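Stilley Soil Sampling Handbook
Section 3: Setting Out and Sampling a Line

You've got your base line pegged and your permits in hand, so now comes the fun part! Soil sampling is where a prospect starts to take shape, and a two-person crew that gets its rhythm early can cover a lot of ground in a day. The steps in this section were worked out on the Bulladden grid, mostly by Eulalia Zúñiga and Ruwan Sikder, and have been tidied up since by everyone who has walked a line there. Revised December 2018.

Read the whole section once before you leave camp. It's short, and flipping pages in the wind is no joy at all.

3.1 Before you leave camp

1. Load the day's lines into the GPS and check that the datum matches the one on the field map. Do this every morning, even if the same unit was used on the same grid yesterday.
2. Pack sample bags, tags, two permanent markers, the field book, a steel pick, the hand auger, the sieve and pan, flagging tape, and a stiff brush.
3. Write the sample numbers on the bags before you start. It goes twice as fast at a table.
4. Pull the numbers reserved for duplicates and standards, and fold down the corners of those bags so they stand out in the stack.
5. Take off rings, watches, bracelets, chains and earrings, and leave them in your room.

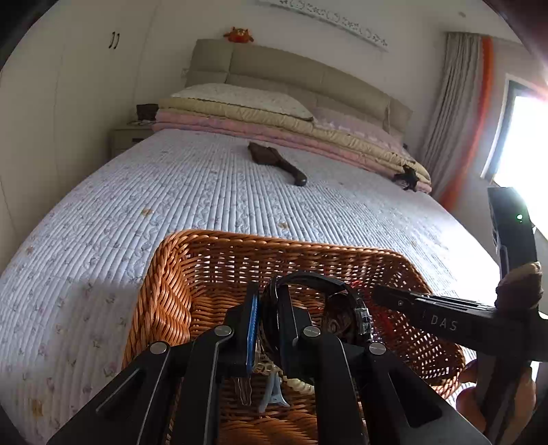 Does a plain steel wedding band matter if the lab is only testing for gold?

Leave it behind anyway. The same pulps are often re-run later for a full set of elements, and a house rule with no exceptions is much easier to keep on a cold morning than one with a list of metals attached.

CAUTION: Sunscreen and hand cream can carry zinc and titanium. Put them on before you handle any equipment, wash your hands, and wear clean cotton gloves at the first site.

3.2 Walking the line

Lines on the Clunditz and Bulladden grids run east-west and are spaced 200 meters apart. Start at the west end unless your map says otherwise.

1. Stand at the first peg and let the GPS settle. Write the reading in the field book even when it agrees perfectly with the plan.
2. Tie flagging tape at eye height on the nearest bush or stake, with the line and station written on it.
3. Walk to the next station on a compass bearing and use the GPS only to confirm. You will be amazed how quickly you learn your own pace count, and how good it feels when the two agree!
4. If a station lands on a road, a creek bed, an old working or disturbed ground, move up to 18 meters along the line to find undisturbed soil. Record the new position and the reason.
5. If there is no good soil within that distance, mark the station "NS" and keep going. A blank on the map is fine. A sample of road gravel is a headache for years.

Note: Never reuse the number of a skipped station. Void the bag, keep the tag, and staple it into the field book.

3.3 Taking the sample

1. Scrape away leaf litter and the dark top layer with the side of your boot.
2. Dig or auger until the color changes. On most of Bulladden you'll hit a reddish, slightly sticky layer, and that's the one you want.
3. Brush the auger clean, then discard the first handful of soil from the target layer.
4. Sieve the next material into the pan and fill the bag to the line.
5. Put one tag inside the bag, fold the top 3 times, and tie it.
6. Record depth, color, moisture, slope and any rock chips. Sketch anything odd. Cameron Rennie's little drawings of quartz float from the February program led straight to a new target at Clunditz, and they took him moments to do.
7. Backfill the hole and stamp it flat.

CAUTION: Do not rest the open bag on the tailgate. Paint flakes and old grease travel farther than you'd think.

3.4 Evening check

Lay out the bags in number order on a clean tarp and read them aloud against the field book, one person reading and the other pointing. Narayanan Poojary at the Sosa sample shed will do it again on arrival, and he loves a shipment that matches on the first pass.

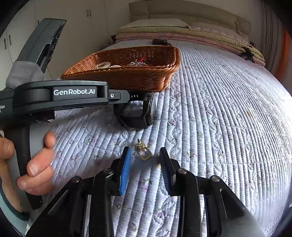 Spikes are what everybody hopes for, and a lone high value always gets the crew talking. Before anyone books a rig, the sample history gets pulled apart: who dug it, which auger, what was sieved just before. A stray fleck of metal is enough to spoil a reading, and something as small as a gold-toned earring with a clear disc on its back can catch on a collar or glove cuff while you're dressing, so run a hand over both on your way out the door. If the history is clean, the site is resampled along with its neighbors on both sides, and a high that comes back a second time is about the best news this job has to offer.

To request a resample:

1. Copy the original station details onto a fresh page, leaving the assay value off so the crew goes in without expectations.
2. Assign new numbers from the reserve block.
3. Dig at least one full step away from the old hole.
4. Send the new bags in a separate sack marked "R".

Send the finished request to Encarnación Echevarría at the field office, with a copy of the original field book page. Shipping forms and sack labels are covered in Section 4.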